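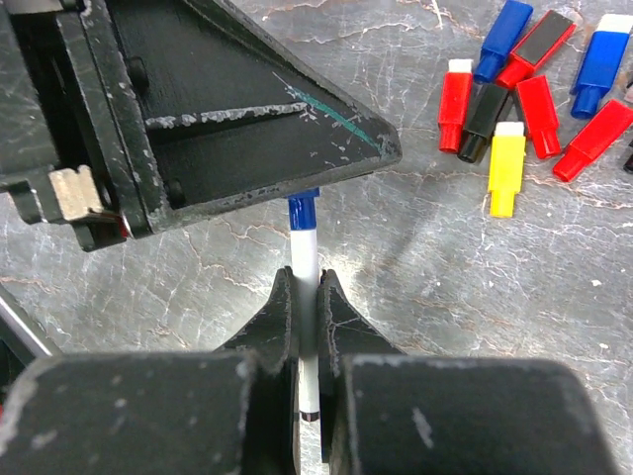
Went to the Pavmont open day this morning, mostly to see if the robot demo lives up to the flyer. Posting as I go. Expect complaining.

The flyer says "hands-free tidying for any workspace." The tidying, as far as I can tell, is dry-erase markers. Two arms, one tabletop, markers. My kid's teacher has been running that program for years with a coffee can.

To be fair, the arms are real arms and nobody is hiding behind a curtain. I asked if somebody was steering them. The guy from Erraji said "it depends on the task," and then he had to go look for a chair for someone.

Asked how long they've been at it. Since June, he says, and 646 practice runs so far. I asked how many of the 646 went right. He said they don't like to frame it that way. I bet they don't.
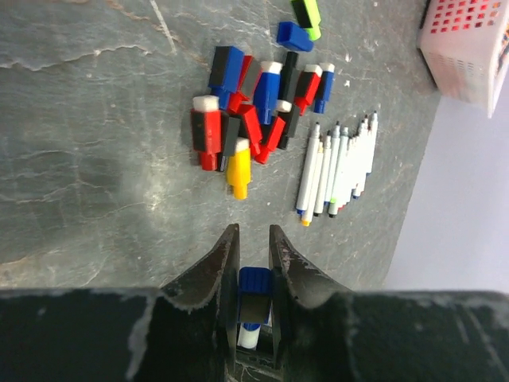

What I wanted to see was a pickup from the pile with everything pointing every which way, because that's what my desk looks like. A marker held upright is fine. Getting the next one out when its neighbors are lying right up against it is the part I'd pay for.

Also, the fingers on these things are scratched to heck. I kind of liked that. Shiny grippers at a demo make me suspicious, and at least these have been banged into something.

Karim Samir gave the talk. Ten minutes of slides, then questions. I asked what happens if you swap in a different brand of marker. Long pause. "We'd want to collect more data." OK, so that's a no for now, and I wish he'd just said no.

Price came up too. They wouldn't give one for the arms, but the Clultance software is 297 a month after the trial. Per site. You can buy a lot of coffee cans.

Somebody behind me asked about cloth and got told folding is "on the roadmap." Everything is on the roadmap. I'd like to see the road.

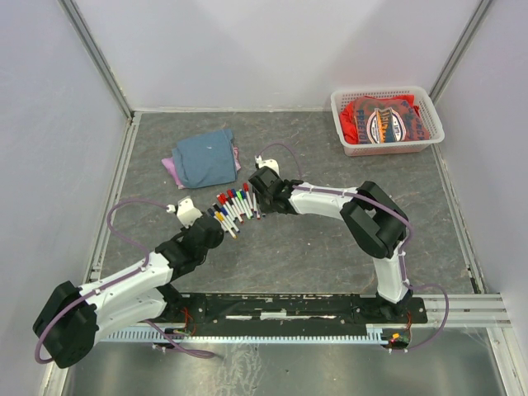 Poppy Cropper replied that I'm being too hard on them, and that the Jommont open day she went to had six people in matching polos and a video, with no working robot in the building. She'd take slow and scuffed over a video any time.

Fine, Poppy, point taken. A live demo beats a video. I'd still like the success rate in writing before anyone at my office signs up for a trial.

I left my email on the sheet and asked for the numbers. Will post them here if they ever send any.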